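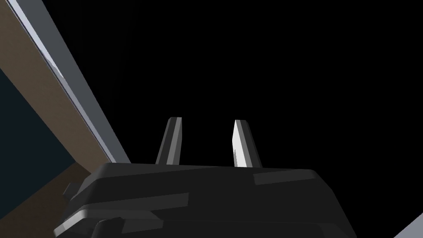 Gerendert: Dunkelgrau mit helleren Kanten, dazwischen Schwarz

Dunkle Bilder drucken, ohne dass die Schatten zulaufen?

2024-11-07, von Leonie Pfister

Hallo zusammen, ich habe mir im April endlich einen gebrauchten Fotodrucker gekauft und bin seitdem völlig begeistert! Landschaften, Porträts, die Ferienbilder aus Kurkach – alles kommt wunderbar aus dem Gerät, und ich könnte jeden Abend eine halbe Packung Papier verbrauchen. Nur bei dunklen Motiven komme ich nicht weiter. Am Bildschirm sehe ich in den Schatten noch feine Abstufungen, auf dem Papier ist dort eine einzige schwarze Fläche. Nachtaufnahmen sind am schlimmsten, aber auch Computergrafik mit viel Dunkelgrau säuft mir ab.

Ich drucke auf mattem Papier (Jultevis, die Packung mit 50 Blatt) und habe im Treiber die beste Qualität eingestellt. Heller machen hilft ein bisschen, dann sehen aber die Lichter ausgewaschen aus. Muss ich auf Glanzpapier umsteigen? Das möchte ich eigentlich nicht, ich liebe die matte Oberfläche. Und brauche ich wirklich so ein Messgerät für den Monitor?

Benedikt Fankhauser

Schönes Hobby, willkommen im Club! Und das Glanzpapier kannst du im Laden lassen.

Fang beim Monitor an. Die meisten stehen ab Werk viel zu hell, und wer auf so einem Schirm bearbeitet, macht seine Bilder automatisch zu dunkel. Dreh die Helligkeit so weit herunter, dass ein weißes Dokument ungefähr so hell wirkt wie ein leeres Blatt, das du daneben unter deine Schreibtischlampe hältst. Am ersten Abend kommt einem das schrecklich trüb vor, danach will man nicht mehr zurück. Ein Messgerät ist toll, für den Anfang reicht aber dieser Vergleich.

Dann das Papier. Mattes Papier schafft kein so tiefes Schwarz wie glänzendes, deine untersten Tonwerte rücken also zusammen. Du brauchst das passende Farbprofil für genau diese Sorte, und im Treiber muss der richtige Medientyp gewählt sein. Bei meinem Drucker bestimmt der auch, welche schwarze Tinte genommen wird, und mit der falschen sieht alles flau und fleckig aus. Die Farbverwaltung bitte nur an einer Stelle einschalten, entweder im Programm oder im Treiber.

Und jetzt mein Lieblingstrick: Leg dir einen Graukeil an, eine Reihe kleiner Felder von Schwarz bis Dunkelgrau, und druck ihn auf einen schmalen Streifen. Bei mir waren auf Matt alle Felder bis zum Tonwert 18 nicht voneinander zu unterscheiden. Seit ich das weiß, hebe ich mit der Gradationskurve nur den untersten Bereich etwas an und lasse die Lichter in Ruhe. Damit ist auch dein Problem mit dem Auswaschen erledigt. Den Probestreifen erst ganz trocknen lassen und bei Tageslicht anschauen – abends unter der Küchenlampe habe ich mich schon oft getäuscht.

Raquel Arruda

Bei mir war es die Düsenreinigung. Zweimal laufen lassen, dann ging es wieder. Gute Bilder wünsche ich!

Leonardo Zanetti

Benedikt hat eigentlich alles gesagt, der Graukeil ist Gold wert! Ergänzen würde ich den Softproof. Viele Bildprogramme haben das, such mal im Menü Ansicht. Profil vom Papier auswählen, Papierweiß simulieren, und du siehst schon vor dem Drucken, wo es eng wird. Beim Umschalten kurz wegschauen, sonst erschrickt man über den Kontrastverlust.

Überleg dir auch, wo das Bild hängen soll. Ich habe eine Nachtaufnahme in 2 Fassungen gedruckt, eine fürs helle Treppenhaus und eine deutlich hellere für den Flur.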